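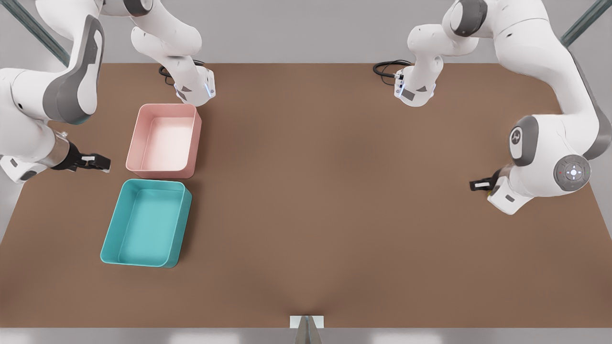

Mei-kuen Yip: The Faltville gallery walk map still shows the Huvthorpe venue as closed. Cleared the browser cache, same result on 2 phones.

Support: Confirmed. The venue record in Grevard is set to open, but the public map reads from the March export. Re-ran the export. Job stopped at 100 records with no error logged.

Support: Limit found in the export settings. Raised it and ran the job again. Huvthorpe now shows as open. The Lo Annex pin is still on the wrong side of the street. 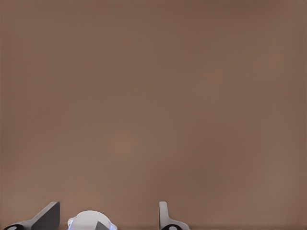
Tabletop, simulated view

Mei-kuen Yip: Map is correct for Huvthorpe. The printed guide has the Lo Annex at the side entrance, so please use that address.

Support: Address changed and pin moved. Map refresh runs every 3 hours. Event times were not affected.

Status: pending customer check after next refresh.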